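Warum glitzert der Stein? Edelsteine und Schmuck, für Kinder erklärt
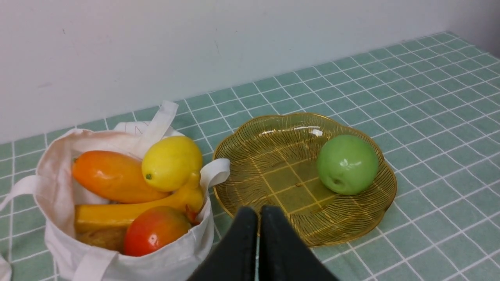
Stoffbeutel und Glasschale mit gewelltem Rand, darin ein grüner Apfel.

Erwachsene geben manchmal sehr viel Geld für sehr kleine Steine aus. Wenn du dagegen einen Stein vom Schulweg mitbringst, heißt es: "Der bleibt aber draußen." Wo liegt der Unterschied?

Was ist überhaupt ein Edelstein?

Die meisten Edelsteine sind Minerale. Ein Mineral ist ein fester Stoff, der in der Natur entstanden ist, meistens in der Erde, und dessen winzige Bausteine ordentlich in Reihen sitzen. Ordentlicher jedenfalls als deine Buntstifte. Man nennt so etwas einen Kristall. Damit ein Mineral als Edelstein gilt, soll es schön aussehen, ziemlich hart sein und nicht an jeder Ecke herumliegen.

Woher kommt die Farbe?

Oft von einer Verunreinigung. Das klingt nach Putzdienst, ist aber eine feine Sache. Reiner Korund ist durchsichtig und farblos. Gerät beim Wachsen ein bisschen Chrom hinein, wird er rot und heißt Rubin. Mit etwas Eisen und Titan wird er blau und heißt Saphir. Rubin und Saphir sind also Geschwister, die sich verschieden anziehen. Auch der violette Amethyst hat einen einfachen Verwandten: Er ist Quarz, und Quarz steckt in fast jedem Sandkasten.

Wie hart ist hart?

Dafür gibt es die Mohs-Skala von 1 bis 10. Auf Platz 1 steht der Talk, den kannst du mit dem Fingernagel ritzen. Auf Platz 10 steht der Diamant, den ritzt nur ein anderer Diamant. Quarz hat die 7. Bitte probier das nicht an Omas Ring aus. Auch nicht am Fernseher.

Und wieso funkelt das so?

Ein roher Edelstein sieht oft aus wie ein Stück schmutziges Bonbon. Erst beim Schleifen bekommt er viele kleine, glatte Flächen, die Facetten. Das Licht fällt hinein, prallt innen ab und kommt an einer anderen Stelle wieder heraus. Drehst du den Stein, blitzt es mal hier, mal dort.

Bernstein und Perlen mogeln ein bisschen. Bernstein ist uraltes Baumharz, und Perlen wachsen in Muscheln. Zum Schmuck dürfen sie trotzdem.

Wie wird eine Kette daraus?

Jeder Stein braucht ein Loch. Das bohrt man langsam und mit Wasser, damit er nicht zu heiß wird und springt. Danach wird aufgefädelt. In der Werkstatt Dusero hängt eine Kette aus 291 kleinen Quarzsplittern, und wer so eine Kette fallen lässt, sucht bis zum Abendessen. Zwischen teuren Perlen macht man deshalb gern Knoten - reißt der Faden, kullert höchstens eine davon.

Können Steine zaubern?

Manche Leute glauben, ein Stein mache mutig, schlau oder gesund. Bewiesen ist davon nichts. Ein Amethyst unter dem Kopfkissen schreibt dir keine Mathearbeit, er drückt bloß am Ohr. Trotzdem darf man einen Lieblingsstein in der Hosentasche haben und sich freuen, wenn man ihn anfasst. Vor dem Waschen aber herausnehmen!

Kleines Wörterbuch

Karat: Maß für das Gewicht von Edelsteinen. Ein Karat sind 0,2 Gramm.
Facette: geschliffene, glatte Fläche.
Fassung: der Halter aus Metall, in dem der Stein sitzt.
Kiesel: das, was draußen bleiben muss.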